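Skeltville short-stay landlords face new linen and mattress rules

December 15, 2024

Owners of short-stay rooms in Skeltville will have to keep written laundry records and fit washable mattress covers under licence conditions approved by the town council. The conditions apply to every let of fewer than 28 nights and take effect when a licence is next renewed.

The town has 299 licensed rooms. Most are in converted houses near the harbour, where a single operator may hold licences for several floors of the same building. Hotels are covered by separate rules and are not affected.

Under the present licence, bed linen must be "clean and in fair condition" at the start of each stay. The wording has been in place since the scheme began and sets no standard for washing, storage or the state of the mattress. Inspectors told the council that this made the condition hard to enforce, as two officers could reach different views of the same bed.

What changes

The new text replaces that sentence with a page of requirements. Sheets and pillowcases must be washed between guests at 60C or above, or at a lower temperature with a disinfectant product suited to the fabric. Each mattress must have a removable cover that can be washed at the same temperature. Pillows must have an inner protector as well as an outer case.

Clean linen must be stored in a closed cupboard or lidded box, off the floor. Used linen may not be kept in the same space. Where laundry is sent out, the operator must keep the delivery notes. Where it is done on the premises, a log must show the date, the room and the wash programme used.

Records must be held for 80 days and shown to an inspector on request. Paper and electronic logs are both accepted.

An early draft would have required a fresh duvet for each guest. That was dropped after operators said most duvets could not be dried in a domestic machine in the time between departures and arrivals. The final version asks for a clean duvet cover at each change, with the duvet itself washed at least twice a year.

Bed frames are dealt with briefly. The base must be sound, the slats complete and the legs stable, and there must be enough clearance to clean the floor underneath. Divans that sit flat on the floor can stay, provided they can be moved by one person.

The rules do not fix a colour for bedding. White linen was considered, on the grounds that it shows marks and can be washed hot without fading, but coloured sheets such as a plain blue remain acceptable if they are colourfast at the wash temperature. 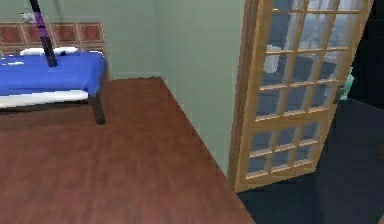 Costs and objections

Bindu Poojary, who chairs the council's licensing panel, said the cost to a typical operator would be modest. "Many rooms already meet this standard. The change is that it is written down and can be checked," she said. "We have kept the log short. It is three columns."

The council's own estimate puts the largest share of spending on mattress covers, followed by storage. Operators who use a commercial laundry should see little difference in running costs, as the larger laundries already wash above the required temperature. Those who wash at home may use more electricity, particularly if they now wash at 40C.

Mohandas Salian, who lets rooms in two houses on Kubiak Street, objected to the storage rule during the October consultation. He said older buildings often had no space for a second cupboard and that landings could not be used because they formed part of the fire escape route. The panel accepted the point in part. Lidded boxes kept inside the guest room, including under the bed, will now count as storage so long as they are marked and hold clean linen only.

Mr Salian said the change was an improvement but that he would still have to alter one of his rooms. He also questioned the temperature rule – he said several of his fitted sheets were labelled for 40C and would shrink at anything higher.

Dinalo, a laundry firm with a depot outside the town, told the consultation that shrinkage in cotton blends was mostly caused by tumble drying. It advised operators to buy fitted sheets one size deeper than the mattress and to remove them from the dryer while slightly damp. The firm supplies linen to some of the licensed rooms and has asked the council to publish a list of accepted disinfectant products. Officers said a list would be issued with the guidance notes.

Inspections and penalties

Inspections will be made on renewal and after a complaint. An officer will look at the log, the storage and at least one made-up bed, with the sheet turned back to show the cover and the mattress surface. Mattresses that are stained through, torn or sagging must be taken out of use until replaced. Surface marks that come out in cleaning will be noted but will not count as a failure.

A first failure will lead to a written notice and a return visit. A second within the same licence period may lead to a fine of up to £3000 or suspension of the licence for the room concerned. Other rooms held by the same operator will not be suspended automatically, although they may be inspected at the same time.

The penalty is the same as the existing one for fire safety breaches, which drew some criticism. One written response called it out of proportion to a missing cover. The panel kept the figure but added a line saying fines should reflect the risk to guests and the operator's record.

Operators may appeal against a notice within 14 days of receiving it. The room can continue to be let during an appeal unless the inspector has recorded an immediate hazard, such as a broken base or signs of bed bugs. In cases of infestation, the room must stay closed until a pest contractor has confirmed treatment in writing.

The neighbouring district of Prirnar has a similar scheme under discussion. Its draft does not include a wash temperature and leaves the choice of method to the operator.

Guidance notes and a blank laundry log will be sent to licence holders by post with their renewal forms. Printed copies can also be collected from the licensing desk at Skeltville town hall.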